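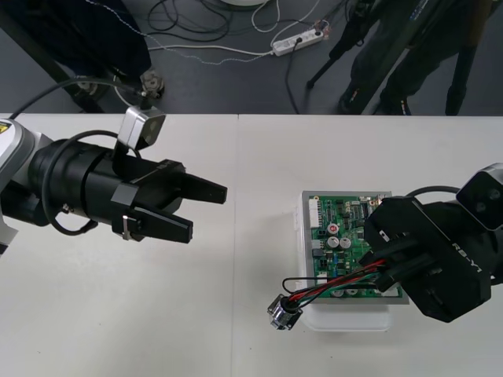 Orlando Paucar

Laboratory notebook, bimanual cell. Entry of 31 Jan 2018.

Subject: unintended closing force on the right gripper during wire handling; stop of work and interim restrictions.

1. Purpose of the entry

The entry records the fault observed during the wiring trials for the Kostex board task, the checks carried out after it, and the limits under which the cell may be used until the matter is closed. Colleagues who share the cell are asked to read section 5 before powering the arms.

2. State of the work

The task calls for the right arm to hold the wire bundle (red, black and green) in front of the board while the left arm approaches from the other side for the connector end. The board rests on the translucent plastic box, as in the earlier trials. The left gripper is kept open during the approach and does not touch anything until the right arm reports a stable hold. This order was agreed in May and has not been changed.

The program in use was the Prirnov sequence, unmodified except for the approach height of the left arm, which I raised by 5 mm to give more clearance over the capacitors near the middle of the board. I do not believe the change is related to the fault. It is noted so that the next person does not have to find it in the file.

3. Description of the fault

The first trials of the session passed without remark. On the next one, the right gripper closed on the bundle and reported a hold, as expected. The controller then issued a second close command that does not appear in the sequence. The reported grip force rose from the set value to the limit and stayed there. The arm remained still. The left arm, having received the hold signal, began its approach as programmed.

I pressed the stop at the operator station. Both arms halted. The right gripper did not release, and this is the correct behavior for a stop in the present configuration, but it meant that the bundle was still under full force and the board could be pulled off the box by any movement of the arm. Release was done by hand from the service menu after the drive voltage had been confirmed off. The time from stop to release was 3 minutes, most of it spent in finding the correct page of the menu. This is too long. Had the item between the fingers been a person's hand, the delay would not have been acceptable, and the fault is being treated as a safety matter for that reason.

No person was inside the marked area. No injury occurred.

4. Checks carried out

Wires. The insulation of the green wire showed a flat mark where the fingers had closed. Continuity was good on all conductors. The bundle has nevertheless been withdrawn and tagged.

Board. Not powered at the time. Looked over under the magnifier, no damage found. The multi-pin header is straight.

Gripper. Fingers removed, cleaned and refitted. No play in the mechanism. The force reading with the fingers open returned to zero, so a drifting sensor is unlikely, though I would not rule it out on one reading.

Cables. The cable that arcs over the right arm was moved by hand through its full travel with the log running. No dropout was recorded. The left side was not tested and remains to be done.

Log. The second close command carries the same identifier as the first and arrives 50 ms after it. My reading is that the first command was sent again by the Skovico interface after a missed acknowledgment, and that the gripper took it as a new request, adding to the force already applied. Chávez have been sent the log and asked whether their driver is meant to discard a repeated identifier. No reply so far.

An attempt was made to reproduce the fault with a foam strip in place of the wires. It did not recur. The failure to reproduce it is not evidence that it has gone away.

5. Interim restrictions

The following apply until this entry is countersigned as closed.

The right gripper is to be run at the lowest force setting that will hold the bundle.

Automatic resend of commands is disabled in the interface. A missed acknowledgment must stop the sequence.

The left arm may not start its approach on the hold signal alone. The operator confirms by key.

Hands stay off the table while either arm has drive voltage, including during a pause.

The manual release procedure is printed and fixed at the operator station. Anyone intending to use the cell must carry it out once, unprompted, beforehand.

6. Open items

Left cable test - mine.

Force log with the replacement bundle, same sequence, resend disabled.

Reply from Chávez. If the driver is not meant to discard repeats, the filter will have to be written on our side, and the work on connector insertion will be moved back accordingly.

Approach height of the left arm: leave at the raised value for now.

O. P.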